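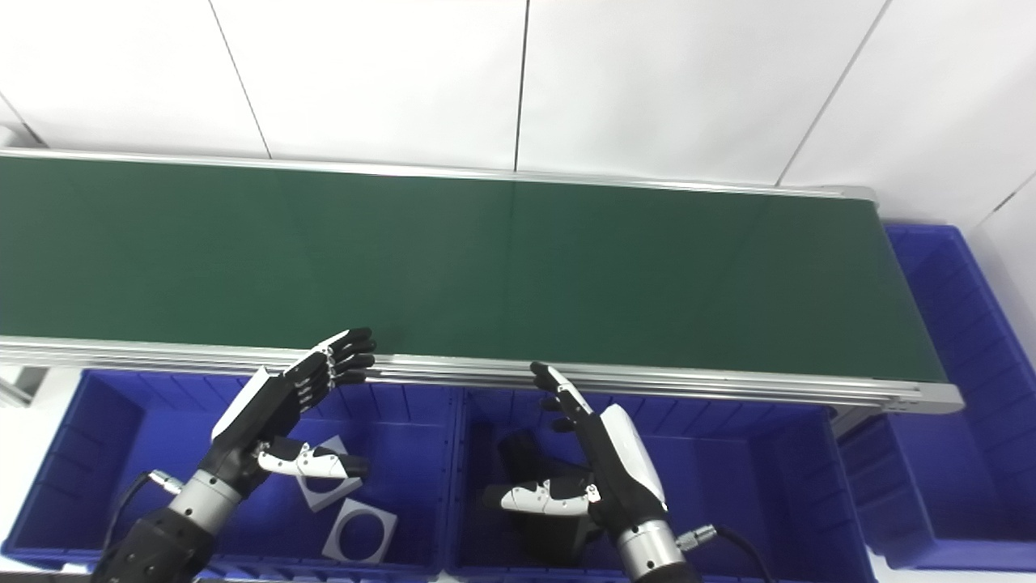
In defense of the plain blue bin

I have packed and sorted things for a living for fifteen years, first at Lekine and then in the back half of the Bastos building, and if you asked me what the most useful object in either place was, I would say the bin. People expect me to say the conveyor. The conveyor is what visitors want to look at, with its green belt and its aluminum rails, and I don't blame them, because it is long and handsome and it cost a great deal more. But a belt only carries things past you. Sooner or later everything has to land somewhere, and where it lands decides what kind of afternoon you are going to have.

I like blue plastic, with ribbed walls, and I like the bins set right under the near edge of the belt, one snug against the next. Leave a gap between them and I promise you a part will find it. At Lekine we had a shelf behind us instead, very neat, and we spent our days turning around. When we finally moved the containers under the belt (this was one June, in a heat wave, with every door open) I went home with a back that felt ten years younger!

There is a school of thought, popular with people who order from the Zasex catalog, that every part deserves its own molded tray. I have worked with those trays. They are lovely until the part changes shape, and then you own 217 trays for something you no longer make. A bin doesn't mind. Flat square plates with a big hole in the middle can lie in it any way they please, one tilted against another, and you can still reach in and get hold of one.

The other complaint I hear is that open bins look messy. Well, yes, a little. I would still rather see a bit of jumble in a bin than on the belt. An empty belt at the end of a shift is one of the nicest sights I know – better than a swept floor, and I am fond of a swept floor.

So when the folks at Brosteo asked what to buy first for their new room, I told them to get 36 bins, all the same size and all the same color, and to think about the rest later. They bought labels too, which I had not suggested, and half of those have already peeled off. The bins are doing fine.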